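Windska Workshop Building, ground floor
Monthly floor and table check, with comments

Area: corridor, room 13, store, back entrance
Previous check: November

1. Escape routes
Corridor free along the whole length: Yes
Back door opens from inside without key: Yes
Comment: The door opens, but it needs a strong push at the bottom. A person with weak arms would have a problem. Please plane the lower edge before the wet months make it worse.

2. Fire extinguishers
Pin and seal in place: Yes
Pressure needle in green: Yes, except the one near the store
Comment: The needle of the store extinguisher stands exactly on the border between green and red. I marked it as failed. Jiltov was informed by telephone and will exchange it. Until then the one from the office hangs there.

3. Floors
Surface even, no loose pieces: Partly
Comment: The joint in front of the store has opened again. The filler from last year did not hold and small pieces come out when the trolley goes over it. I swept them, but sweeping is not repair. Stains which are old and do not spread I do not write down any more, only new ones.

4. Tables
Stable when pushed from the side: Yes
Edges without splinters or sharp places: Yes, one remark
Comment: I go with the bare hand along all edges, also the lower side, where most people do not look. At the packing table in the store one screw head stands out and can catch a sleeve. It was turned in the same day.

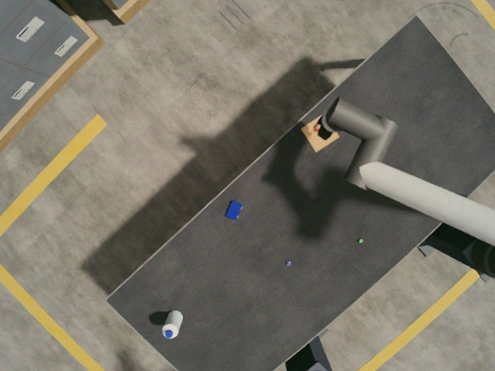 Checked and written by Fares Daher
Saturday, December 7, 2024

5. Electrical
Cables without damage: No
Sockets fixed firmly to wall: Yes
Comment: The extension lead in the kitchen corner is marked for 2,000 watts. The kettle and the small heater were both connected to it, and together they take more than 3,000. I removed the heater and put a label on the lead. This is the second time I write this comment. If people are cold there, we should speak about the heating and solve it properly.

6. Shelves and storage
Heavy goods on lower shelves: Partly
Shelves fixed to wall: Yes
Comment: Two full boxes of Vovel tiles were on the top shelf. I moved them down with help. Shelf label 231 is missing, so the load limit cannot be read.

7. First aid box
Content complete: No
Comment: Plasters are nearly finished and the eye wash is out of date. Order both from Wickramasinghe with the next delivery.

Still open from November: lamp over back entrance, handrail screw, door edge (see 1).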